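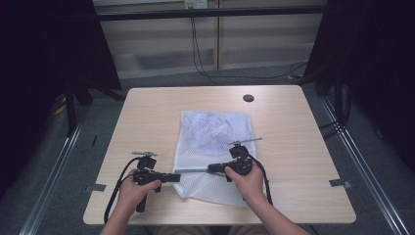
Search the forum
Go

Mesh laundry bags -- do you lot really use them?

SpelaP
Right, settle an argument for me. I've just had a big clear-out of the airing cupboard and found I own 5 mesh wash bags, all white, all slightly different, and I have been using precisely one of them. My partner thinks the whole lot can go. I think I've been lazy and should be using them for tights, bras, the baby's socks, the good jumper and so on. Who's right? And if I keep them, how on earth do you fold the things? They slither about and the zip end always flops over the side of the shelf. Driving me mad!

bongani_p
Keep them. I lost a sock down the back of the drum seal two winters ago and the repair chap charged me a call-out fee to fish it out with what looked like a crochet hook. Baby socks go in a bag in our house, no exceptions.

As for folding, I don't. I stuff all the small ones into the biggest one and hang it on the back of the utility room door.

Aino K
I'm on your partner's side, sorry! I had a drawer full of them and everything came out creased and half rinsed, especially anything with sleeves. I think people cram them too full and then the water can't get round. I turn tights inside out, chuck them in on a cool wash and they've been fine for years. One bag for bras with hooks, that's your lot.

SpelaP
Hmm, I might be guilty of the cramming. How full is too full?

Sum-yee
Half, I'd say, if you can still scrunch the top half up in your fist it's about right. Anything more and it turns into one wet lump and bangs round on the spin (ours sounds like somebody dropping a boot down the stairs).

Folding: lay it flat on a table, zip closed, and smooth it out from the middle with the sides of your hands. Pull the corners square first because the net stretches on the slant and you'll end up with a diamond. Then fold long sides in, so you've got a strip, and roll from the bottom towards the zip so the air goes out through the net. Tuck the zip pull inside. Mine stand up in a shoebox like rolled-up flannels.

Zlatko_D
Rolling is all very well but it leaves the fine mesh ones with a curl that never comes out. I fold in half and half again and put something heavy on top. Mine live under the spare iron.

Sum-yee
Why would a curl matter? It's a bag. It's going in with the socks.

Zlatko_D
It matters when you're trying to get a jumper into it flat. You roll it for six months and the bottom edge keeps springing up at you. Each to their own -- I'm only saying what happened with mine.

bongani_p
I never thought I'd read two people falling out over the curl on a wash bag and yet I've read it twice now.

SpelaP
Trying both! Rolled three and folded two last night on the kitchen table. The rolled ones look much nicer on the shelf, I must say, but the folded ones were quicker.

Another question while I've got you. Coarse net or fine? I had a Curnix one with the big holes and a bra hook came straight through and had a go at a T-shirt.

Aino K
Fine for anything with hooks. Coarse for socks and trainers. And check the little elastic garage thing that the zip pull sits in, once that goes slack the zip works itself open and you may as well not have bothered.

Zlatko_D
Agree with Aino there. My Lonlow ones have outlasted everything else in the cupboard, and the garage is still tight. I wash at 30 and never tumble them though. Heat does the net no good at all, goes crispy.

Sum-yee
I tumble mine on low and they're fine, but they do come out full of static with somebody's pants stuck to the outside.

SpelaP
Ha! OK, decision made: keeping four, and the one with the duff zip is going to be for clothes pegs. Partner has been informed.

Comments

pegbag_jan: The peg bag idea is great, I use an old one for onions in the garage. Plenty of air gets in.

Tomtit34: Team fold. Rolled ones fall over in my cupboard and take the pillowcases with them.

mrs_w: Does anybody know if you can get replacement zips for these or is it not worth the bother?

pegbag_jan: Wouldn't bother myself, the net frays as soon as you unpick it. Bit of ribbon threaded round the top works if it's only for socks.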